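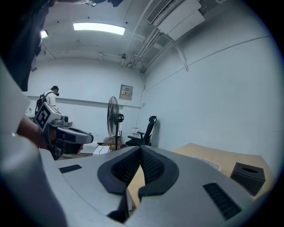

7월 진행 보고
수신: Domov 기금 담당자 Corina Buzatu 님
작성: Mircea Nistor, Prinum 공용 작업실 정비 담당

지난 보고서에 "다음 달이면 방이 방다워질 것"이라고 썼습니다. 그 문장을 쓴 사람이 저라서 이번 보고서는 조심스럽게 시작합니다. 방은 지난달보다 나아졌고, 제가 장담한 만큼은 아닙니다.

1. 벽과 모서리
흰색 도장은 두 번 칠로 끝냈습니다. 원래 한 번 칠로 견적을 받았는데, 먼저 쓰던 세입자의 겨자색이 생각보다 끈질겼습니다. 한 번 칠한 뒤의 색을 도장업체에서는 "따뜻한 흰색"이라고 불렀고 저는 겨자색이라고 불렀습니다. 페인트 값만 더 내고 인건비는 절반으로 합의했습니다.
두 벽이 만나는 모서리의 세로 배관은 그대로 두었습니다. 벽 속에 묻는 안도 검토했으나 벽을 뜯는 비용을 듣고 나서는 노출 배관도 나름의 멋이 있다는 데 모두 동의했습니다.

2. 전기
뒷벽의 베이지색 전기함은 옮기지 않습니다. 흰 벽에 혼자 베이지색이라 칠해 버리자는 의견이 두 번 나왔고, 전기 기사님이 두 번 다 반대하셨습니다. 함에 붙은 라벨은 글씨가 너무 작아서 회로별로 큰 글씨 목록을 따로 만들고 있습니다. 현재 15개 회로 중 11개를 확인했습니다. 나머지 네 개는 무엇을 켜고 끄는지 아직 모릅니다. 하나씩 내려 보았지만 항의하러 오는 사람이 없었습니다. 8월 초에 기사님이 다시 오셔서 확인하기로 했습니다.

3. 뒷벽의 흰 선반턱
벽 중간 높이를 가로지르는 긴 흰색 턱은 철거 대상이었으나 남기기로 했습니다. 떼어 내면 그 자리를 메우고 다시 칠해야 하고, 세 번째 칠을 부탁할 용기가 없었습니다. 물건을 올려 두지 말자는 규칙을 정했는데, 규칙을 정한 날 오후에 제가 커피잔을 올려 두었습니다. 규칙은 유효합니다.

4. 환기와 냉방
벽걸이 에어컨은 아직 계약 전입니다. Flisard에서 받은 견적은 설치비를 포함해 2860유로이고, 실외기 자리에 대한 건물주의 서면 동의가 필요합니다. 구두 동의는 봄에 이미 받았습니다. 서면 동의도 곧 주신다고 하며, 이 "곧"은 4월부터 쓰이고 있습니다.
그동안은 검은색 스탠드 선풍기로 버팁니다. 뒷벽 앞에 세워 두었고 자리는 세 번 바뀌었습니다. 처음에는 문 옆에 두었다가 서류가 복도로 나가는 바람에 옮겼고, 다음에는 창가에서 더운 바깥 공기를 성실하게 들여왔습니다. 지금 자리가 제일 낫습니다. 오후 3시가 넘으면 어디에 두어도 비슷합니다.

5. 책상과 카운터
밝은 색 목재 책상은 계속 쓰기로 했고 새로 사지 않았습니다. 이 항목에서 남은 돈은 페인트 추가분으로 돌렸습니다. 벽 쪽 카운터는 물건이 잠깐 머무는 곳으로 계획했는데, 실제로는 주인을 잊은 물건들이 정착하는 곳이 되어 가고 있습니다. 퇴실 전에 카운터를 비우는 순번표를 붙였습니다. 첫 주에는 잘 지켜졌습니다.
가방을 둘 곳이 없다는 말이 이용자 면담에서 가장 많이 나왔습니다. 멘 채로 일하는 분도 계십니다. 입구 옆에 벽걸이 고리 8개를 달 계획이며, 고리는 이미 도착했고 맞는 나사는 아직입니다.

6. 예산
전체 지출은 승인된 범위 안에 있습니다. 도장 항목은 초과, 가구 항목은 미달이고 둘을 합치면 거의 상쇄됩니다. 항목 간 이동에는 Buzatu 님의 확인이 필요하므로 신청서를 이 보고서와 함께 보냅니다. 지난번 신청서에는 제 서명이 빠져 있었습니다. 이번에는 두 군데에 했습니다.

7. 8월에 할 일
- 남은 회로 확인, 큰 글씨 목록 부착
- 건물주 서면 동의 수령 후 Flisard와 계약
- 고리 설치(나사 도착 시)
- 선반턱 위 커피잔 자국 제거

요청 사항은 하나입니다. 건물주 쪽에 Domov 명의로 공문을 한 통 보내 주시면 진행이 빨라질 것 같습니다. 제가 보낸 메일은 모두 친절한 답장을 받았고 그중 서명된 것은 없습니다. 공문 초안이 필요하시면 하루 안에 써 드리겠습니다.

Mircea Nistor 드림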